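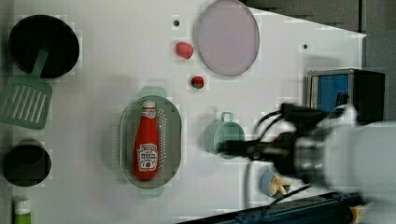

Brumholm Neighbors > Home & Kitchen Club

Ketchup keeps ending up in the colander. Where should it live?

Posted by Sveva Piras, 16th February

Our shared kitchen has one white table and no opinion on where anything goes. Today the green colander has a ketchup bottle lying in it, the frying pan has the spatula, and a mug and a small blue cup are keeping each other company on the right. I put the colander away every evening and by breakfast it's back with a condiment in it. We have one cupboard, 49 inches wide, and a shelf over the sink that I don't trust. What goes where? Please don't say "buy a bigger kitchen," my brother got there first.

Pylyp Savchuk
Start with the pan and the pot, because they're the bulky ones. Bottom of the cupboard, pot inside the pan if it fits. Colander upside down over both. Nothing can be stored in an upside-down colander, and I say this as someone who has lived with teenagers. Ketchup goes in the fridge door once it's open. Plates stand on edge in a rack next to the mugs. The spatula wants a jar by the stove. Give it until July before you change anything, people need time to complain.

Bredik590
we keep ours in the colander too, never had a problem

Plodmont
Hooks. I hung everything with a handle on the inside of the cupboard door and got a whole shelf back. Check the door still shuts before you drill the second row. Mine shuts if you lean on it.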